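Author site: one long page or separate pages?
Posted in Websites for Writers

Montri Hemmin
Hi all! My second novel comes out in March and I'm finally putting up a proper website (my cousin has been after me for years). I have 3 books' worth of material if you count the novella, plus a blog with almost 70 posts.
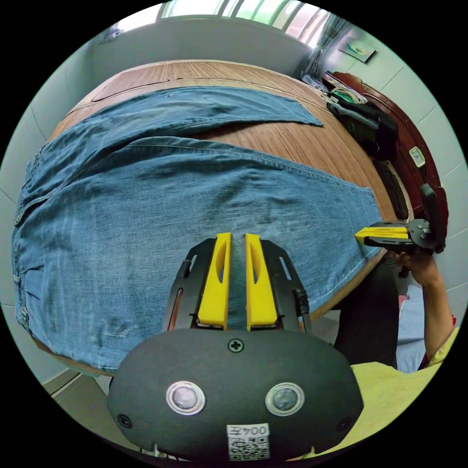 The builder I'm using is Plukley, and it wants me to choose between one long scrolling home page and separate pages for everything. I can't switch later without starting over. Which would you pick?
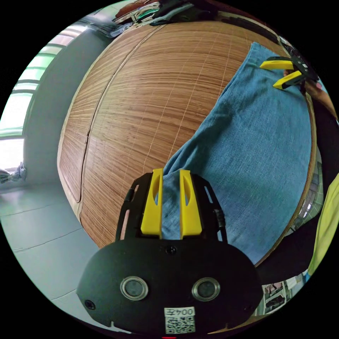
Replies

Wiroj Phromma
Separate pages, and congratulations on the book! Give each title its own page, so that when a reader or a librarian wants to send a link, it lands right on the book and they don't have to go hunting.

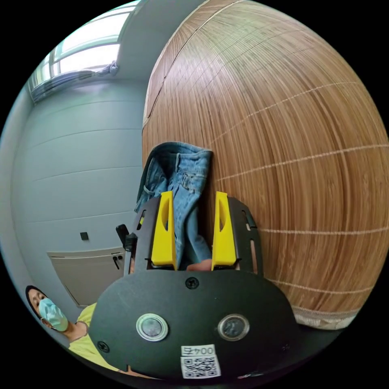

Keep your bio short, too. Mine ran to 600 words before a kind friend made me trim it to 60, and I don't miss a thing. The same goes for color. Choose one plain background, something soft like light blue denim, and save a bright yellow for the buy button, because that pairing is easy to spot on a phone. And do put your newsletter form on every page, even the contact one!
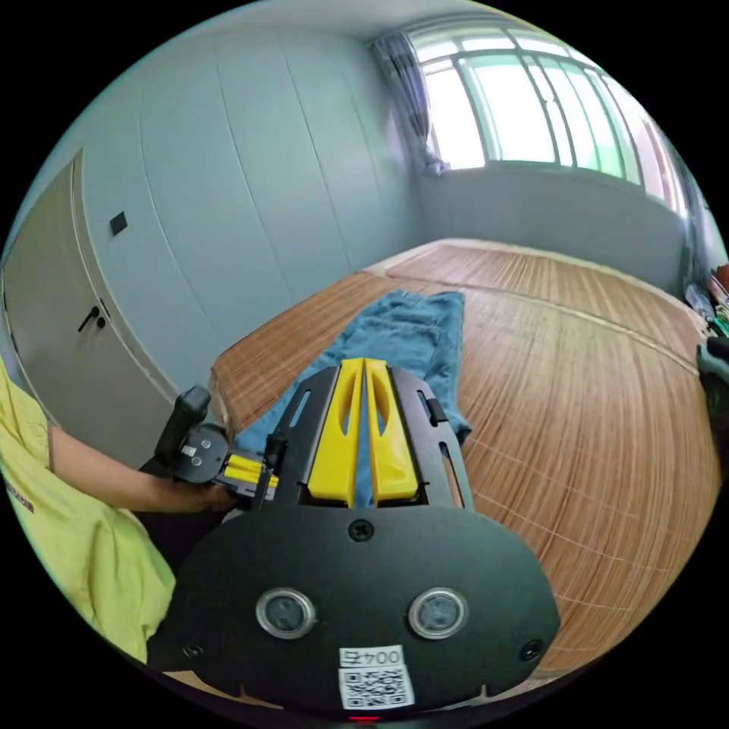 plileck
I did one long page on Panau and it's fine. Blog was a pain to fit in though. With that many posts go separate I guess. Check your fonts, mine was in Magyar and the accents came out as boxes.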